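In Praise of the Bare Table

Wednesday, January 24, 2018

I have a confession to make about my kitchen table. For most of last year I couldn't have told you what color it was. I knew it was in there somewhere, under the mail and the phone chargers and the library books and a jigsaw puzzle we gave up on before Easter (it was 900 pieces and most of them were sky). We ate dinner around the edges of the pile, like people camping on the shore of a lake.

So in the first week of January I cleared it. All of it, in one go, on a Sunday night with the radio on. And I've kept it clear for almost three weeks now, and I have become the kind of person who wants to talk to you about it at parties. Sorry in advance!

My argument is pretty simple. I think every home needs one flat surface that has nothing on it when you're not using it. One is enough. I'm not talking about getting rid of your stuff, and I'm definitely not talking about asking each of your sweaters how it makes you feel. Keep the sweaters. Keep the weird lamp. Keep the drawer with the dead batteries in it, I've got one too. Just pick a table and defend it.

The magazines have been telling us to declutter for years, of course, and I've always found that advice kind of exhausting. It's so total. You have to do the closets and the garage and the spice rack and then, I guess, your soul. I tried it once. I bought a set of storage bins from Sternemar, the nice ones with the lids that click, and I filled them with everything that had been lying around, and then I had a stack of bins lying around. They're in the hall to this day. I hang my coat on them.

A table is different because it's small enough to win. You can clear it in 20 minutes, and if it gets away from you on a Tuesday you can have it back by Wednesday morning. And what you get for that 20 minutes is kind of ridiculous. I wrote three letters last week. Real ones, with stamps. I rolled out pie dough without moving a laptop first. I spread out the whole map of Utach and planned our February trip on paper, with a pencil, and it was the most fun I've had planning anything in ages, because I could see the lake and the bus road and the little town with the bakery all at the same time. Try doing that on your phone.

I should say that my household isn't fully on board. The complaint I hear is that an empty table looks cold, like the place is for sale. I do get that. I grew up in a house where the table always had a bowl of something on it, walnuts or clementines or sometimes just keys, and it felt like somebody lived there. A friend says her rule is one vase and that's it, and she thinks I'm being a bit of a zealot about the vase. Maybe I am. But I know myself, and a vase in my house is just the first thing in the pile. The vase gets a receipt leaned against it, then the receipt gets a friend.

The other complaint is that the stuff just goes somewhere else. Also fair! Some of mine went onto the chair in the bedroom, which was already in trouble. I'm not going to pretend I solved anything there. I'd still take a messy chair over a messy table, though, since I've never once wanted to sit down with people and share a meal on that chair.

What surprised me most was how much I like the look of it, just sitting there in the afternoon. I walk past and slow down a little. Pale tabletops get me the worst. I never thought of myself as someone who had opinions about pale tabletops.
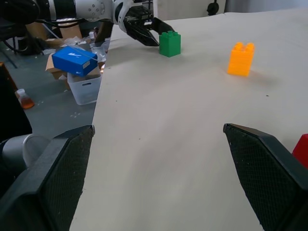 Plenty of clear tabletop, cream going to light gray.

See, I look at a stretch like that and I want to put out flour, or a sewing pattern, or both elbows. A full table tells you what you were doing yesterday, and I already know what I was doing yesterday. I was ignoring the gas bill.

There's a café I like, Gamau, that has one long table down the back, and the staff wipe it down and clear it the second anyone gets up. I used to think that was a little pushy. Now I sit there on purpose. I read more pages at that table in an hour than I do in a whole evening on my couch, and I really think it's the space next to my cup that does it.

So that's my pitch. Set a timer, put the radio on, move the mail. Eleven-year-olds can help if you bribe them, and mine works cheap, mostly for hot chocolate. If you find out your table is a completely different color than you remembered, write and tell me. Ours is yellow, by the way. I'd have sworn it was brown.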